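Borthorpe team finds the fault behind its slipping grippers

A worn spring clip the length of a grain of rice has turned out to be the cause of a run of dropped clothes at Stisance, the Borthorpe outfit teaching machines to fold laundry, and the people who tracked it down could not be more pleased with themselves.

The trouble was in the Novus, the hand-held gripper that Stisance sends out so that people can record everyday jobs in their own bedrooms. Squeeze the handle and the two fingers close. Let go and they open again, or at least they should. 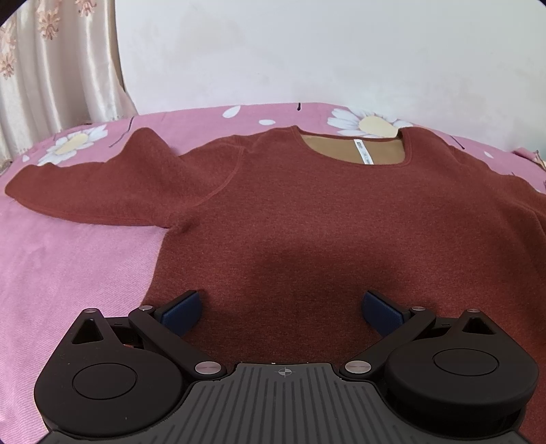 In 6 of the 30 grippers out on loan, one finger had begun to lag behind the other. The lag was tiny, but it was enough to let a sleeve slide out halfway through a fold. Worse, the recordings still logged the grip as good, so the software was being taught that a dropped jumper counted as a held one!

"I thought it was me," said Bożena Witkowska, who records for the project at home. "I'd fold the same jumper again and again and blame my wrists. Then I rang up and heard other people were getting it too, and I was over the moon."

There was a safety side as well. On one gripper the clip snapped outright and the fingers sprang shut, giving the user a nipped thumb. The skin wasn't broken, but Stisance called a halt the same afternoon and asked everyone to put their grippers down until they had been checked.

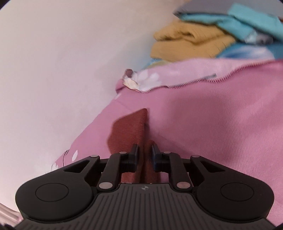 What followed was a lovely bit of detective work. Engineers at Górecki, the workshop that builds the Novus, opened and closed a new clip until it gave way, and found that soft, fluffy fabrics were part of the problem. Lint works its way in behind the clip, the clip sits slightly proud, and from then on every squeeze bends it a little too far.

The replacement is thicker, has a cover over it, and can be fitted with a small screwdriver. Packs are in the post now, and 64 recordings made with the faulty grippers have been pulled from the training set and will be done again.
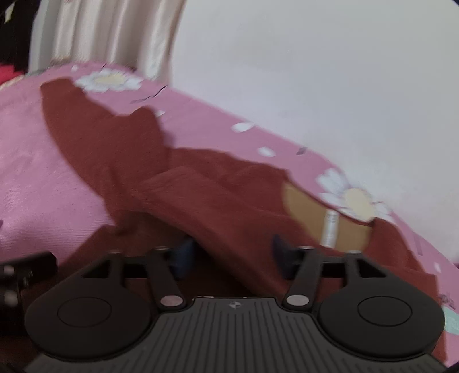

Tanveer Abbasi
Borthorpe, 2021-06-23

Stisance has also changed its instructions. Users are now asked to brush out the fingers after every 200 squeezes (the handle keeps count) and to stop at once if one side feels slow. Anyone who has had a gripper spring shut should report it, even if no one was hurt.

Witkowska already has her new clip and can't wait to get going again. The rest of the repairs should be finished by August, when the redone recordings are due in.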